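The Brendavura Set

Retno Nasution did not believe in reunions. She had covered eleven of them for the paper, and at every one somebody's knee, manager or mother had got in the way of the third song.

So when the email came from Tellico Presents saying that Brendavura would play their first show in 24 years, at the old rowing club, she read it twice and went looking for the catch. There were 870 tickets. The press release used the word "intimate" three times. It said all the original members had "expressed warmth toward the project," and Retno had been around long enough to know that a man can express warmth toward a project from a beach in another country.

She rang the promoter. His name was Gavik and he used only the one.

"So Võ's singing," she said.

"Võ is very much part of the conversation."

"Is he in the building?"

"He's in the spirit of the thing."

She wrote that down. It was the first honest sentence she'd had out of anybody at Tellico, and she doubted he'd meant to say it.
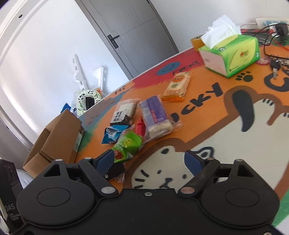
Soundcheck

She got to the rowing club at four in the afternoon, which was early enough to be a nuisance. There was a drummer on the stage, a real one, the right one, greyer than his photographs. There was a bass player she didn't recognize. The keyboards were set up with a towel over them. At the centre stood a microphone, and a kid of maybe twenty was saying "one, two" into it with no great conviction.

"Who's that?" she asked the drummer when he came down for water.

"That's Võ's nephew."

"Does he sing?"

"He's got the jacket," the drummer said.

She asked whether he'd spoken to Võ himself. He screwed the cap back on the bottle and took his time over it. They'd spoken in November, he said, and it had gone well, and then it had gone less well, and after that it was lawyers. The name of the band belonged to one of them and the songs belonged to another. The colour of the logo was apparently still being argued over. He'd driven 205 kilometres to be there and he'd been told there would be a hot meal.

"And you'll play anyway?"

"I've got my sticks with me," he said.

Gavik appeared at her elbow in a very good coat. He wanted her to know that the evening would be a celebration. Retno said a celebration of what, and he said of the legacy, and she said the poster in the foyer had a picture of Võ's face on it as tall as a door. Gavik looked over at the foyer as if someone else had hung it.

"People will understand," he said.

"Have you met people?"

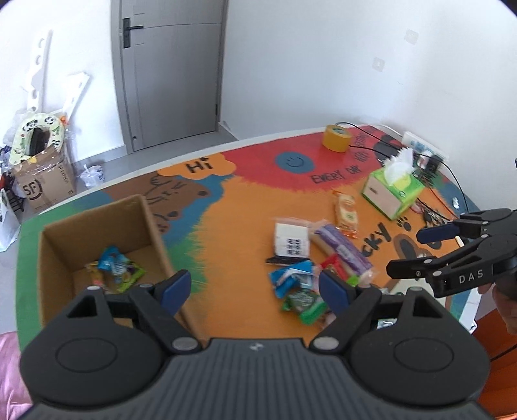
The orange table, with the cardboard box open on the left.

At 6 the doors opened. They came in wearing shirts that had fit them once, and they were so plainly happy that she had to go and stand by the fire exit. A woman told her she'd had "Low Harbour" played at her wedding and her divorce. Retno asked if she knew Võ might not be there. The woman laughed and said he'd be there, he was always late.

The lights went down. The kid walked out in the jacket, and there was a cheer, and then the cheer thinned as it travelled back through the room and each row got a proper look at him. He held the microphone in both hands. He sang the first line of the first song a little flat.

Then the drummer came in under him, hard, and the woman from the wedding began to sing, and the people near her did too, louder than the kid, until you couldn't hear whether he was any good. Retno suspected he wasn't. She suspected, too, that Gavik had been counting on exactly this, and it annoyed her that he might be right.

Halfway through the third song her phone buzzed. It was a number she didn't know.

"Is he wearing my jacket?" the message said.

She looked at the stage, then at the exit, and went outside to call him back.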